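Lumbridge Shared Workshop, Home Build Group
Minutes, 2018-04-04

We got going a little late, as the kettle and the catching up took their usual time. The February minutes were read and agreed with one spelling fix.

Verkix build: the hand tool is coming along nicely, and everybody had kind words for the new trigger, though the cable still rubs at the wrist. We talked for a good while (longer than planned!) about whether to try soft things or stiff things next, and settled on soft. The goal is 80 short clips before the next meeting.

Parts: the Stevent motor order came to 7 pieces, and the Khan bracket will be printed again, a touch thicker.

From the home trials:

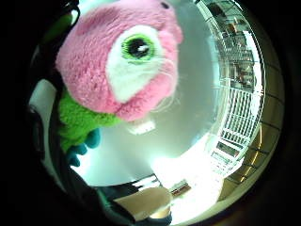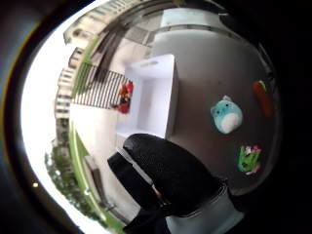

Storage came up again. The old drive holds 4000 clips and is nearly full, so we agreed to put 10 dollars each toward a bigger one and to label folders by room from now on.

Next meeting same place, same hour. Please bring your own screwdrivers, and cake is always welcome.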